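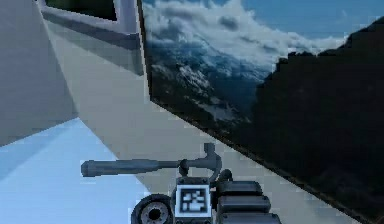

Re: Zekine folder with the 50mm, worth it?

4 comments | 2 shares

> I have been offered a Zekine folding camera by a dealer in Ferkville. He says it came out of an estate and wants 800 for it with the case. The bellows look fine to me but I don't know what to check. The shutter sounds slow at the low speeds. Is that a fair price, and who would service it?

I bought one from the same dealer in February and paid 700, no case. The case is nice to have but mine lives in a padded bag, so I wouldn't pay extra for it.

Slow shutter speeds are normal on these. The grease gets stiff. Mine was running at nearly double the marked time on one second and was fine from 1/50 up. Yatsenko still works on them and had mine back to me in 18 days. Send the whole camera, they don't want the shutter by itself.

For the bellows, take a small flashlight into a dark closet, put it inside with the back open and look at the corners of the folds. Pinholes show up right away. Also check that the front standard locks square when you open it. If it wobbles, walk away.

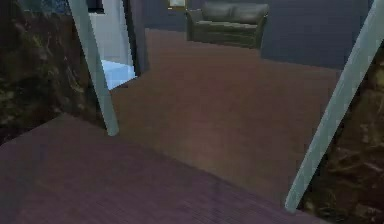 View across the room to the sofa, wood floor.

If you only want to try the format, the Gelby takes the same film and sells for a lot less. The lens is softer in the corners wide open. I used one for more than four years before I bought the Zekine and still have prints from it on the wall.

Ask him if the takeup spool is included. Mine came without one.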